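4.2 Changes in operator tasks

Before the cell was installed, operators at the Jinport site loaded and unloaded parts by hand for the full shift. The work was repetitive, and pacing was set by the individual. After installation, handling passed to the arm, and the operator's remaining duties were staging trays, clearing stoppages and signing off each batch of 200 parts.

Stoppages were logged by the operators themselves. Of 100 logged entries, 61 concerned a part that the gripper had failed to pick up or had released early. Entries were coded separately by Malik and Antal, and disagreements were settled by discussion (see Section 3.3).
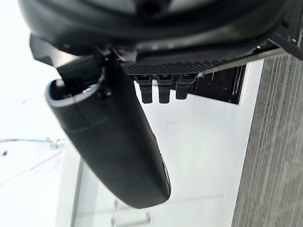
Figure 4. View from the wrist camera, with one gripper finger at left.

Clearing a stoppage requires the operator to judge the position of the finger relative to the part before restarting. Experienced staff did this from the camera view alone. Newer staff preferred to walk to the cell -- a habit the supervisors at first discouraged and later wrote into the procedure. Interviewees described the job as lighter on the back and shoulders but harder to leave unattended, and several reported taking shorter breaks than before. Pay grades were not revised during the study period, although the training load had increased. The same complaint was recorded at Bistutstead (Kelemen and Waaka, in preparation).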